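Category: Project updates / Funded work

Harolau Household Sorting Project: progress report to the Rerklow Fund

Saturday, June 10, 2023

Dear Shiuli,

Thank you for being so patient with us over this report, and thank you as well for the kind note you sent after your visit. It went up on the board by the kettle and has cheered us all up more than you might imagine. I promised you an account of where the sorting work has got to, and I shall try to keep it in some sort of order, though you know what I am like once I get going.

When we last wrote, the donated household things were coming in faster than we could deal with them, and the back room at Wotby was so full of boxes that we had to turn sideways to reach the window. We have now been through 547 items out of the 652 that had been given to us by the end of the spring, and the rest are stacked neatly along one wall with labels on. The floor is visible again! I had forgotten that it was green.

The kitchen things have been by far the slowest. Plates and pans are simple enough, as you either want a plate or you don't, but small containers are another matter altogether. People hand in jars and tubs with the lids in a separate bag, or with three lids and no tub, and a surprising amount of the day can go by in trying one lid after another. We did try keeping a big drawer of spare lids, which seemed a good idea in the first week and was a dreadful muddle by the third. Now anything without its lid waits a fortnight, and if the lid hasn't turned up by then it goes for recycling.

What has made the most difference is sorting by coloured bin. We used to write on scraps of card and prop them up in front of the piles, and of course the cards fell over or wandered off. With the bins, a new helper can be shown the whole business in a few minutes and then get on with it. Yellow is for things that still need looking over, and red is for containers that are ready to be matched with a household list. Anything flat or awkward goes on a tray at the side. We have settled on working with only a few bins out at once, on a clear table, and we all find it much less tiring on the eyes and on the temper.

On the money side, we were given 900 pounds for equipment and have spent almost all of it. The largest part went on shelving from Amarasinghe, who delivered it two days early and very decently took back one unit that was too tall for the alcove. The bins and trays came next, and there was enough left for a decent step stool, which I had been asking for since last October. The receipts are in the folder with the signed copy of this report.

So far 40 households have had a full kitchen set from us, and we have had some lovely messages back. One lady wrote to say that she had made soup on the first evening and had put what was left over in one of our tubs for the next day's lunch. I know it is a small thing, but I read it out to everyone at tea.

There are two matters I should be glad to talk over with you. The first is storage over the winter, as the Wotby room gets damp in the corner by the door and I should not like to leave bedding there. The second is whether the fund would let us move what remains of the travel money across to packing paper, which we are getting through at a great rate. Rajitha has worked out what we would need and will send you the sheet separately.

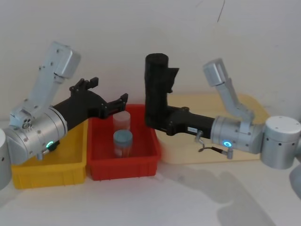

If either of those is easier to settle over the telephone, do ring me, any morning but Tuesday. And please come and see us again when you can, now that there is somewhere to put a chair for you.

With warmest thanks from all of us at Harolau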